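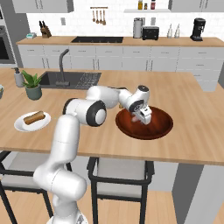 Figure 3. Simulated kitchen cell: the gripper lowered into the wooden bowl on the island, with the plate to the left of the arm.

3.2 Setup and upkeep of the cell

The cell is built in the Lomier simulator and has one arm, one island and a small number of loose objects. The base of the arm is fixed in front of the island, so that both the plate and the bowl are within reach. We did not move the base during the study. The kitchen behind the island has no role in the task, but we kept it complete, as the Damasceno planner uses the full room for its collision check.

Before each block of 16 episodes we run a short maintenance script, which we call Wumik. It sends the arm to its home pose, opens the gripper and compares the joint readings with the stored values. If one joint differs by more than 4 mm at the fingertip, the block is not started and the arm model is loaded again. From a total of 1000 episodes, 534 were recorded after the last change of the finger friction, made in May. Only these are used in Section 4.

The most frequent fault was a finger that stayed a little inside the surface of the bowl after contact. The solver then pushed the hand away with too much force. We repaired this by replacing the collision mesh of the bowl with a finer one and by reducing the closing speed.

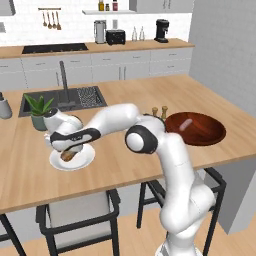

Is it necessary to calibrate the arm again after the collision mesh is replaced?
The calibration stays valid, as the mesh has no effect on the joint values. Only the grasp heights stored for the bowl must be computed again.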